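Ticket: Pose from glove marker jumps when small parts are held, gripper comparison blocked
Project: Clorberg
Opened by: Katalin Takács
Assigned to: Géza Jakab
Status: resolved, one item open
Last updated: 19th September

Problem

We compare two grippers for the Clorberg table tasks, the Toledo parallel gripper and the Fota soft gripper. For both of them the motion comes from hand demonstrations. The person wears the black glove with the marker plate on the back of the hand, the overhead camera reads the marker, and the controller repeats the path with the arm.

With big objects the replay is good on both grippers. With the small white cylinder it is not good. The gripper comes down beside the part and closes on nothing, or it touches the part and pushes it away. First I believed that the Toledo fingers are too narrow for this part, and I wrote so in the comparison sheet. Please ignore that line in the sheet, I will correct it. The Fota gripper misses in the same direction, so the fault must be before the gripper.

What I checked before opening this ticket

Camera focus is locked. Exposure is locked at 2000 microseconds. Marker size in the config is the same as the printed marker, I measured it with the caliper. The arm was homed again and the tool offset was loaded for each gripper. I also exchanged the network cable of the controller, which changed nothing.

Reply from Géza Jakab

Thank you for the good list. Can you please look in the log at the marker angle in the moment of grasp? The plate on the glove is sloped. When the person turns the wrist to reach a low part, the slope and the wrist angle can add together or cancel each other. If the marker is seen almost flat from the front, the solver has two possible answers for the tilt and it may change between them from one image to the next. On a big object you would not notice, the fingers open wide enough.

Please also tell me how the wrist unit is fixed now. In the last build it had a strap.

Reply from Katalin Takács

The wrist unit is fixed with clear tape, wrapped over the unit and around the wrist. The strap broke and the new one is not delivered.

I looked at the log. You are right about the tilt. When the hand holds still, the tilt value jumps between two levels and the position is almost quiet. The replay uses the tilt to calculate where the fingertips are, so a wrong tilt moves the grasp point to the side.

For the test I keep the table simple. The cylinder is the part to pick, and the tape roll and the eraser stay further up on the table as the two other targets. The fingers in this test are the hard case: they close over the cylinder from the top, with one fingertip supporting it from below, and the hand is lifted a little from the table.
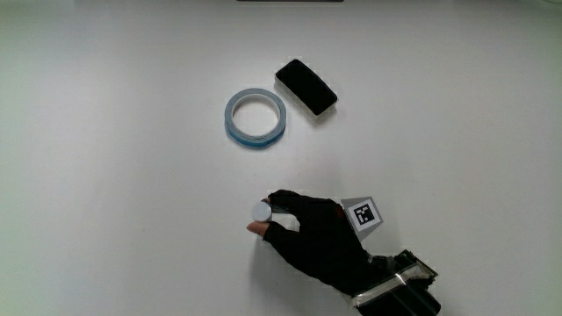 I repeated the pick with the wrist turned more outward, so the marker is seen more from the side. Then the jump is gone, but this is not a comfortable way to hold the hand, and I do not want to ask it from all people who record for us.

Reply from Jong-dae Jeon

I can add something from the controller side. The tilt filter is switched off in your profile. It was switched off for the Grundov arm, where the delay was a problem, and the profile was copied later for Clorberg. Please switch it on and set the window to 4 samples. This will not repair a wrong solution, but it will stop single jumps.

For the wrong solution, set the solver to prefer the answer which is closest to the one before. The option exists in our build, it is only not in the manual – I will add it in November with the other missing ones.

One question. Is the shadow under the hand dark enough to disturb the detection? We had this once with a lamp from the side.

Reply from Katalin Takács

No, the shadow is soft and it falls on the table, not on the marker. The light comes from above and the black border of the marker is very clear against the gray plate. Detection is never lost in my logs. Only the tilt is wrong.

I changed both settings and recorded again. Results:

Filter on, old solver setting: jumps are shorter, but Toledo still misses the cylinder sometimes.
Filter off, new solver setting: no jumps if the first image is right. If the first image is wrong, it stays wrong until the hand turns.
Filter on, new solver setting: good, when the recording starts with the hand turned outward and then moves to the part.

The last one is what we use now. I wrote into the recording steps that each person begins with the wrist turned outward and waits for the green status before moving to the part.

Reply from Géza Jakab

Good. Please run the two grippers again with the same recordings and not with new ones, otherwise we compare the people and not the grippers.

Reply from Katalin Takács

Done, same recordings for both. Toledo now picks the cylinder in 90 percent of the replays. Fota is lower. It reaches the right place, but the soft fingers roll the part when they close, so this is a real property of the gripper and I left it in the sheet. With the eraser the two are equal. With the tape roll I like Fota better, it takes the ring from outside without moving it.

The old line about the narrow Toledo fingers is deleted. Mariann Szabó has the corrected sheet.

Open item

The taped wrist unit. Zuweira Owusu asks if the tape can creep during a long recording and turn the unit on the wrist. I do not have a measurement for this. Until the strap comes, please check the position of the unit before and after each recording and write it in the log, also when it did not move. The ticket stays open for this item only, assigned to me.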